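Tema 4. Mensajería MQTT: calidad de servicio y sesiones
Apuntes de Wenche Engebretsen

4.1 Los tres niveles de QoS

QoS 0 envía y se olvida. QoS 1 repite hasta recibir el PUBACK, con posibles duplicados. QoS 2 promete "exactamente una vez", y conviene leer la letra pequeña: la garantía va del cliente al broker, y de ahí al suscriptor empieza otra entrega. Lo que haga después vuestra base de datos no es asunto del protocolo.

En la práctica de Isora publicaréis 200 mensajes con QoS 1. Si el suscriptor registra 301, revisad el código antes de culpar a la red.

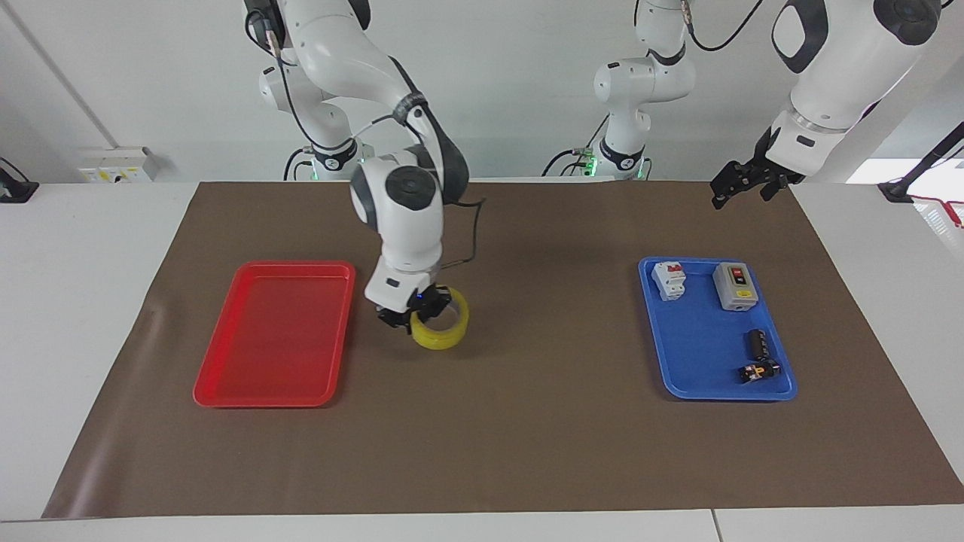

4.2 Sesiones persistentes

El broker guarda los mensajes pendientes si el cliente conserva su identificador -- y si la cola no se llena. Mirad ese límite en la configuración; yo no me fiaría del valor por defecto.

Ejercicio 19: desconectad el suscriptor, publicad y reconectad. Anotad qué se pierde con cada nivel.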